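Frequently asked questions about the workroom at Herkisstead

I'm Zanele, I look after the shared workroom, and these are the things people email me most. Last updated May 5, 2021.

Can I just turn up?
Please book first! We have 13 regular members and the room feels full fast. Drop me a line the day before and I'll nearly always say yes.

How big is it?
The whole place is 51 square meters, counting the little kitchen (which everybody forgets to count). There's one large table that most people end up sharing.

Why is there carpet on the table?
Ha, I get this one a lot. It's a fuzzy blue cloth and I love it - things don't clatter, beads don't roll off, and your elbows will thank you. Tshepo Mabuza voted for bare wood and still brings it up. It does hold on to crumbs, so give it a going over with the lint brush when you pack up.
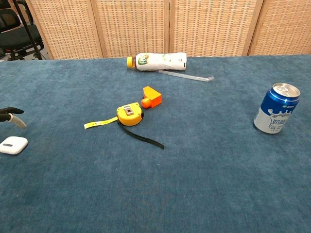

Drinks are fine at the table as long as they have a lid. Coffee in an open mug stays in the kitchen, please, I've scrubbed that cloth once already and it took me a whole evening. Screw caps are what I like to see, and a bottle like the one with the yellow cap, lying on its side near the back, is no bother to me at all. Take your empties home or put them in the crate by the sink.

Is there any privacy?
A bit. The folding divider behind the table has four woven panels in light wood frames, and it makes the corner feel a lot cozier. It won't block sound though, so take phone calls outside. Please don't hang bags or wet coats on it - the weave is tougher than it looks but I'd like to keep it that way.

Can I move the furniture?
Chairs, yes, go wild. The divider needs two people. Leave the table where it is unless you've asked me or Annatjie Nel.

What does it cost?
It's 30 for a half day, and members get over 900 hours a year between them, which we have never managed to use up. Prices stay the same until September.

I left something behind, do you have it?
Probably! Look in the basket by the door first, then write to me.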